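FOR IMMEDIATE RELEASE

Serkar Gallery opens its spring season with "Low Water," paintings by Solène Lecomte

Hi everyone, Nermina Delić here from Serkar Gallery. I usually keep these announcements to a few lines and a list of opening hours, but I've been waiting a long time to send this one out, so please forgive me if I run on a bit (my coffee is still hot and the phone is quiet).

This March we open "Low Water," a solo show of new and older paintings by Solène Lecomte. It fills all three of our rooms, and it's the biggest show of her work so far. There are 58 paintings in total, most of them oil on panel, along with a case of her sketchbooks that she let me pick through at her kitchen table over one very long afternoon.

If you don't know Solène's work yet, I'm a little jealous of you, because you get to see it for the first time. She grew up in a river town where her grandparents ran the ferry landing, and she started drawing the boats before she could spell their names. She studied printmaking first and painted theater sets for years after that, which explains a lot about how she handles a big stretch of sky. She came to easel painting late and kind of sideways. A friend left a box of oils at her apartment, never came back for it, and she used them up.

Her subject is the river, and I mean that pretty narrowly! She paints the same bend, from the same bank, when the water is down and you can see what's usually covered: mud, pilings, tires, the old stone steps. I asked her once if she ever got tired of it. She told me, "I keep thinking I've got it, and then I go back in the morning and the mud is a different color." She has been at that bend for most of her working life.

The oldest thing in the show isn't hers at all. It's a hand-drawn survey of the riverbank from 1880, on loan from Blandine Bailly, a collector of local maps who heard what we were up to and called me before I had even worked up the nerve to call her. Solène has had a photocopy of that survey taped to her studio wall for years and had never seen the original. We've hung it in the first room next to the earliest painting of the steps, and I'd suggest going back and forth between the two a few times. The steps have moved. Or the surveyor was guessing. We've had some lively arguments about it over lunch.

The second room is where I'd send you if you only have ten minutes. It holds the small panels, most of them no bigger than a paperback, which she paints outdoors and finishes in one go. They're quick and a bit rough, and she never meant to show them. I had to ask more than once. We hung them in one long line at eye level with hardly any gap between them, so you can walk the whole wall the way you'd walk the bank.

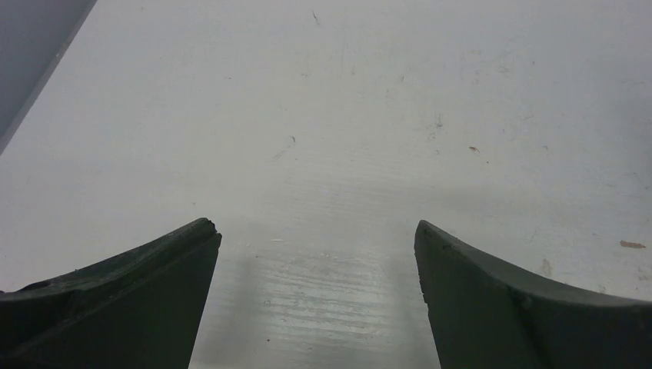

The third room has the large paintings, and it also has benches, so please use them. These are the slow ones. The biggest, "Ferry Steps, Evening," took her two winters, and she repainted the lower half after she'd already signed it. You can still find the first signature if you look along the bottom left under the glaze — it's faint, but it's there, and I love that she left it.

Aslak Sjöberg wrote the essay for our catalog. Some of you will remember him from the talk he gave here on harbor painting, the one where we ran out of chairs. He's been following Solène's work since her first group show at Howlader, a storefront space that closed a while ago and that a lot of us still miss. His essay is funny and very readable, and he's honest about the paintings he doesn't like as much. ("The bridge pictures," he writes, "are the only ones in which she seems to be waiting for a bus.") Solène laughed out loud at that line and told us to keep it in.

The catalog runs to 60 pages and was designed by Shengli Ding, who also did the lettering on our front window. He chose a soft gray paper that I worried about and have completely come around to. It will be for sale at the front desk, and Solène has agreed to sign copies at the opening even though she says her handwriting is a disgrace.

Now the practical part. The opening reception is on Friday, beginning at 6 p.m. It's free, you don't need to RSVP, and kids are welcome. Solène will say a few words (she has promised me it really will be a few), and Aslak will read a short piece from the essay. Doors close at 9. After that the show is open during our regular gallery hours through the end of the season, and admission is free as always. The entrance on the courtyard side has a ramp and no steps, and if you'd like a large-print version of the wall labels, just ask at the desk.

Solène will also lead a drawing walk along the river during the run of the show. Bring a pencil, something to draw on and shoes you don't care about. Spots are limited and the sign-up sheet is on the desk, so get your name down at the opening if you can. If the weather is bad we'll move indoors and draw from the sketchbooks, and I may secretly be hoping for rain.

Members of the press are welcome to come by earlier in the week for a quiet look around. Solène is happy to talk, though she'd rather do it in front of the paintings than over the phone, and mornings suit her best. Reproductions of selected works, a full checklist and Aslak's complete essay are available on request.

For interviews, review copies of the catalog or anything else you need, please get in touch with me, Nermina Delić, at the Serkar Gallery front desk. If I don't pick up, I'm probably on a ladder, so leave a message and I'll call you back the same day.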